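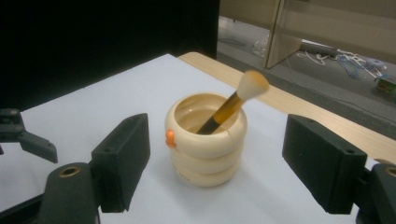
new brush pot!! orange knob and all

ok so the great dressing table clear out has begun. thread, because I need witnesses

background: I have owned the same biscuit tin of make-up since I moved in. It has a layer of loose powder at the bottom like a beach. Every brush I own lives in it, head down, like an idiot's umbrella stand

Saturday morning I tipped the lot out. Found two eyeliners with no lids, a key, a receipt from a chemist that shut, and the good tweezers I accused my sister of nicking. Sorry Bex

the pot is cream, three fat rings stacked up, like a very posh rubber dinghy. Got it off the Erraji stall at the October market. Man wanted more for it, I did a sad face, he knocked a bit off. Would do the sad face again

first problem. Long handles. Most pots I've tried are either so tall you lose the short brushes or so light they go over the minute you look at them. This one is squat and wide in the mouth so everything leans. I like a lean. My mum does not like a lean

the brush with the amber handle is the powder one, white hair with a bit of peachy orange on the ends. Had it years. Lesska, I think, the writing has worn off so don't quote me

second problem. they all needed washing. ALL of them. I'd been putting it off since the summer and was breaking out along my jaw, so, you know. Evidence

my method for anyone who wants it:
lukewarm water, never hot
baby shampoo, tiny blob, palm of hand
swirl till it stops coming out beige
rinse pointing DOWN
squeeze in a towel, don't wring

the pointing down bit matters. Water gets up inside the metal collar and the glue goes and then one morning the head comes off on your face. Happened to me on the way to a wedding. In a car. On the A144

I used to dry them stood up in a mug. Don't. Same reason. Flat, or hung upside down if you're the sort of person who owns a hanging thing 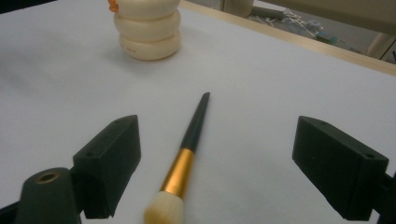

Drying spot is sorted as well now. I put white paper down on the table and lay them out flat, plenty of room between, head over the edge of the sheet if I can so air gets underneath. White's best for it, any colour still in the hair comes off on the paper and you know to go again. Also gives you a proper look at what you've got. The black handled one with the gold collar is my favourite to hold, it goes down to a nice narrow end and the head is a big cream puff of a thing. Blusher, mostly. Powder when the other one's in the wash

leave them overnight. Not on the radiator – I know it's tempting, I have cooked a brush that way and it went like a broom

someone's asked re the solid soap in a tin. I've got the Rodidel one, smells of lemons, does the job, lasts for ever. It's just soap though. Shampoo's fine. Save your money

also asked: how often. Foundation ones weekly if you're good. I am not good. Fortnightly. Powder ones once a month or when they start to look guilty

Alistair Haldane has messaged to say he uses his wife's old blusher brush to dust his model railway and is this allowed. Alistair that's the best thing I've heard all day. Yes. Lovely soft hair for corners. Does she know

things that have gone in the bin:
a lipstick that smelt of crayons
mascara, age unkown
eyeshadow palette with one colour left and it's the green
a sponge. we won't discuss the sponge

things that should have gone in the bin and are back in the drawer: the other green one

and what goes in the pot, since you ask. Only the ones I use every day. That's the rule this time. Last time I had a pot it filled up with biros and a nail file and a fork within a week and I was back to the tin

the biscuit tin has been washed and is going to have biscuits in it. Radical

tea break. It's gone four and I have done one drawer out of 2, the bottom one is hair stuff and I'm scared of it

update: opened bottom drawer. So many grips. closed bottom drawer

someone called User 226 says you can do all this with washing up liquid. You can, it strips natural hair something rotten tho, goes crispy. Fine on the synthetic ones. Bit of conditioner after if you've already done it, just on the ends, rinse loads

right that's me. Table's to be wiped, dinner to be thought about. If anyone wants the pot I'll ask at the next market if he's got more of them, shout by Thursday

no I don't know what the knob is for either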